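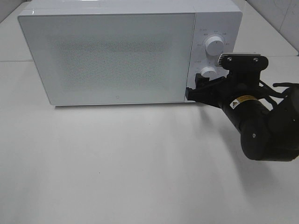

Do you have to book ahead for the robot open day at Lekbridge?
Book if you want the kitchen demo, the rest is walk-in.

Grurkport
Got back from it last night and I'm still grinning! I had slot 16 for the kitchen table and stood there way longer than they meant me to. The arm goes for the microwave door from the side, right by the dials, and I got to ask a ton of questions. Parking was $4, bring cash.

Zanimness
Glad you liked it. I thought it was slow. I went in April and sat through 31 minutes of talk before an arm moved at all.

Grurkport
They cut the talk way down! And slow is kind of the point for me – I want to see where the fingers go. This one's from the gripper's own camera:

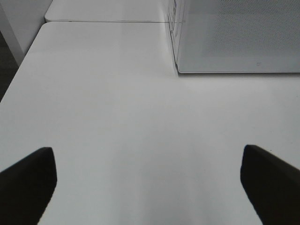
Gripper open, clear box up ahead on the right.

javier51
Nice view. Is that a second table behind the first one?

Grurkport
Yep, two white ones end to end, you can see the seam.

Zanimness
OK, the gripper view is cool, I'll give you that. Still wouldn't drive 51 miles for a microwave door.

javier51
I would lol. Anyone know if kids can come?

Grurkport
Saw plenty of them. Ask at the desk about the demo though, my slot was all adults.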